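플랄로라, 그릇 한 종류로 11월 난다… "고르는 시간이 제일 아까웠다"

생활용품 편집매장 플랄로라(Flallora)가 11월 한 달 동안 매장 진열대에서 그릇을 한 종류만 남기고 모두 내린다. 살아남은 것은 회색 볼이다. 밥그릇이라기엔 애매하고 국그릇이라 부르면 어딘가 섭섭한, 바로 그 회색 볼 말이다.

매장 측 설명에 따르면 지난달까지 진열대에 올라 있던 그릇은 모두 577종이었다. 손님들은 오래 들여다보고, 뒤집어 바닥을 확인하고, 사진을 찍은 뒤 대체로 빈손으로 나갔다. 플랄로라는 이 현상을 두고 내부 회의를 두 차례 열었고, 두 번째 회의에서 "차라리 치우자"는 의견이 나왔다고 한다. 회의록에는 반대 의견이 한 줄도 없다. 점심시간 직전이었다.

남길 그릇을 정하는 데는 그보다 오래 걸렸다. 마지막까지 경합한 후보는 세 가지였다. 꽃무늬 접시는 김치찌개를 담을 수 없다는 이유로, 뚜껑 달린 찬기는 뚜껑이 먼저 사라진다는 이유로 탈락했다. 회색 볼은 특별히 칭찬받은 점이 없었으나 흠을 잡은 사람도 없었다.

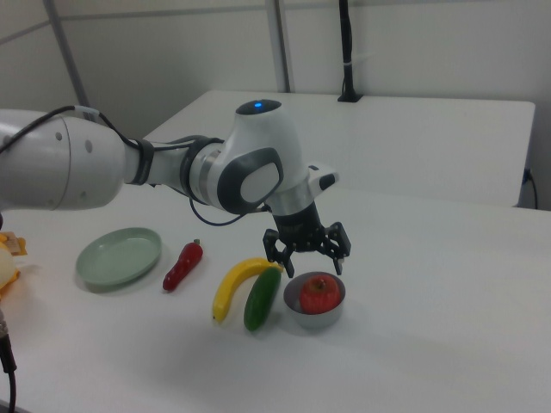
값은 정하지 못하고 있다. 납품처인 지돔몽(Zidommont)은 종류가 줄었으니 물량을 늘려 달라고 하고, 매장은 물량이 늘었으니 단가를 내려 달라고 한다. 양측은 일단 첫 입고분을 500개로 하는 데까지만 합의했다. 창고 담당 직원은 같은 그릇이라 포개기 좋다며 이번 행사의 가장 열렬한 지지자가 됐다.

이웃 가게들의 반응은 엇갈린다. 맞은편 식기점 바실라키스(Vasilakis)는 "우리는 그릇을 줄일 계획이 없다"는 안내문을 문 앞에 붙였고, 옆 골목 찻집 에쿠라(Ekura)는 같은 볼에 단팥죽을 담아 내기로 했다. 수프까지는 검토했으나 숟가락을 새로 사야 해서 접었다고 한다.

플랄로라는 행사 기간 오후 2시부터 매장 안쪽 탁자에서 그릇을 직접 들어 보고 포개 볼 수 있게 한다. 예약은 받지 않는다. 내려놓은 나머지 그릇은 12월에 다시 진열할 예정이며, 전부 돌아올지는 아직 회의가 잡히지 않았다.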